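I nearly didn't go on Wednesday, what with the rain and a cold I can't shift, but I'm glad I did, as the little house church in Dalard has finally been told it can go on meeting. For now, anyway!

If you've missed the earlier bits: the group (mostly families, a few students, one very cheerful baby) has been praying together above the old Wester bakery since last winter. Then in February a letter came from the district office in Vundton saying that any religious gathering of more than 10 people needed a registered building, and that they had to stop at once or pay a fine for each meeting. They didn't stop. They split into smaller groups, met in kitchens and kept the singing down, and they put in an appeal.
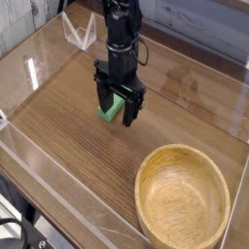
Bendik Aasen told me the singing was what he'd missed most, and that whispering a hymn with the curtains drawn had made him feel like a burglar in his own kitchen. He said he'd never thought of himself as brave and still doesn't, but he wasn't going to ask permission to say grace with his neighbours.

The hearing itself was short. I'd brought sandwiches and everything, and we were out before I'd opened them. The office's side was that the rule is about fire safety and has nothing to do with belief. Fair enough, you might think, except that the choir and the chess club use the very same room and neither of them got a letter. The panel asked about that twice and didn't get much of an answer either time.

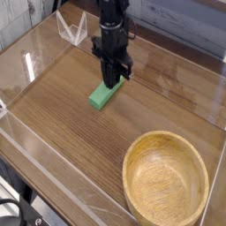

So the order has been lifted for 90 days while the group applies for registration, and the fines are on hold too. The catch is the form. It asks for the names and home addresses of 300 adult members, and Dalard's lot couldn't find that many if they signed up half the valley (and plenty of them wouldn't want their address on a list in Vundton in any case). Trygve Åberg, speaking for the group, called the ruling "a breather" and said they'd be asking for that number to be looked at again.

I rang the district office afterwards and got a polite young man who promised someone would call me back. I'm still waiting, and I'll add their reply when I have it.

The first full meeting is this Sunday at 10, up the back stairs on Magnusson Street. Visitors are welcome, and there'll be coffee, but bring your own mug as they've only got 2 spare. 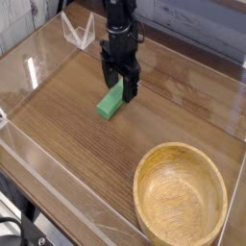
*Gripper lowered around a green block.*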